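Setting up the two-arm block sorting exercise

Bustach Robotics Club, build notes, 9 Jun 2018

These notes cover the sorting exercise we run after the single-arm pick exercise. You should already be able to jog both arms, home them, and open and close the grippers from the console. If you can't, go back to the Jollau starter sheet and finish that first.

The goal is simple to state. Toy blocks lie loose on the table in front of a row of colored bins, and the two arms put each block into the bin of its own color. It takes most teams 3 sessions to get a run they are happy with.

What you need

The two-arm station, with the head camera on.
Open-front storage bins in blue, green and red.
A supply of blocks in the same colors.
Tape for marking positions on the table.
The Broltik controller software, with the sort template loaded.

Step 1. Place the bins

Push the bins together side by side so that there are no gaps between them. A block dropped into a gap is hard to get out with a gripper, and you will end up stopping the run. Put the low front lips toward the robot. Blue goes on the left, green in the middle, red on the right. The template assumes this order. If you want a different one, change the bin list in the settings file before you do anything else.

Leave enough bare table between the bins and the arms for the grippers to open fully without touching a bin. Once the row is where you want it, put tape on the table at the outside corners so you can put it back after someone bumps it.

Step 2. Lay out the loose blocks

Start with one block. When that works, go to 2, then to a mixed layout. Keep the blocks apart from each other at first. A gripper finger needs room to come down on each side of a block, and two blocks lying against each other will be pushed around instead of picked up.

Do not line the blocks up neatly. Turn them to different angles and stand one on end. A program that only handles square, flat blocks will fail at the Kowalczyk meet, where the judges lay out the table.

Step 3. Assign the arms

There are two ways to split the work. You can split by position, so each arm takes whatever is on its own side, or you can split by color, so each arm serves certain bins. Splitting by position gives shorter moves but the arms may need to cross over to reach the right bin. We suggest starting with position and letting only one arm move over the bins at a time. The other arm can hold a block over open table and wait.

Step 4. Set the release height

The fingers should come down over the bin before they open. Too high and the block can bounce off the pile and out over the front lip. Too low and the fingers push into the blocks already in there. The bins fill up during practice, so check this height again whenever you start with fuller bins. Teams forget this one a lot.
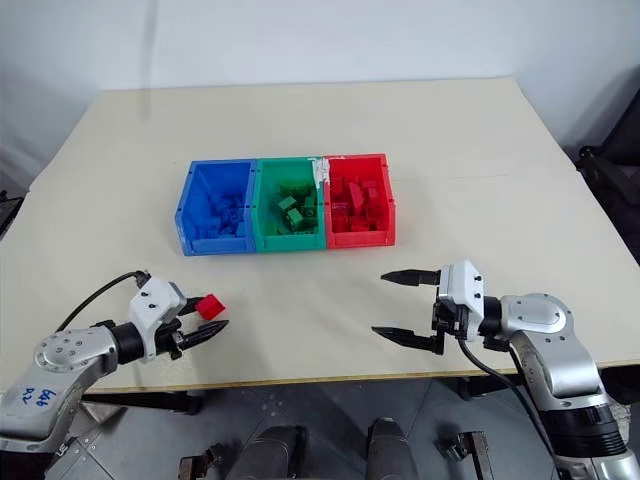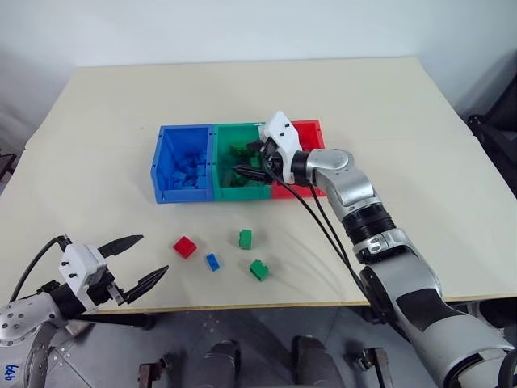 The same bin order, at two different points in the exercise.

A reply from Marlbrook asks whether the release height can be left alone if the bins are emptied before every run. It can, and their team does it that way, but they add that the program then broke as soon as it met a full bin, and they went back to checking.

Step 5. Run it slowly

Set the speed to the lowest value in the template and keep one person at the stop button. Watch the wrists and the cables as well as the fingertips. A cable that hangs fine at the home position can pull tight when the arm reaches across to the far bin. If you see that, stop, back the arm out by hand control, and add a waypoint that brings the wrist around the other way.

When you have 19 clean picks in a row at low speed, go up one setting.

Common problems

The gripper closes beside the block. Check the camera calibration first, then the block angle. Most misses are calibration.

The block turns as the fingers close. The pointed fingers are touching it off center. Move the grasp point in toward the middle of the block.

Both arms stop and wait. Each one is waiting for the other to leave the bin area. Look for a missing release command at the end of the drop routine — error 1343 in the log means the same thing.

The wrong bin is chosen. Look at the color thresholds under the room lights you will be using. Red is the one that drifts most for us.

Save your settings file under your team name before you shut down. Park the arms clear of the bins and leave the tape on the table for the next group.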